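June
Renji Hirose and Chrysoula Mitsotakis-Vlachou

4. Handing over work between sites

The third part of our study looked at how team leads at Larnus pass unfinished tasks to colleagues in another country. The company runs two offices, one in Ladville and one in Osura, and most projects change hands at least once before delivery. We read 1,000 handover notes and interviewed 40 employees, 13 of whom had a supervisory role.

Most notes were short. They listed open tasks and deadlines but seldom said who could make a decision if a deadline slipped. Interviewees in Osura told us they often waited until the Ladville office opened before changing anything, even when the change was small. Leads in Ladville were surprised by this. Several believed they had already given the other site full authority, and pointed to a policy memo that few people in Osura remembered receiving.

Sotiropoulos, the planning tool used at both sites, has a field for the name of the decision maker. In practice the field was filled in by whoever opened the task, and it was rarely updated after a handover. One lead described it as "the name of the person who used to care about this."

4.1 Shared materials

We also asked what people kept in common work areas. Answers varied by team, and small storage items came up in both offices (Figure 2). Teams with an agreed place for shared supplies did not report fewer handover problems than the others, so we left this item out of the later analysis.

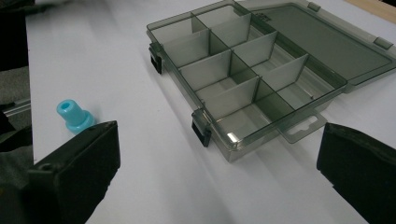
Figure 2. Organizer box with the lid open, and a small turquoise cap, on a white tabletop.

4.2 Limits

All interviews were held in English, which is a second language for most of the Osura staff. We did not speak with contractors, although they wrote some of the notes.

Comments

pm_dora: Same thing with our decision field. Did you check whether leads read the notes at all?

Hallett: Would like to see the interview questions. Are they in the appendix?

This site uses cookies to remember your settings. Accept | Manage choices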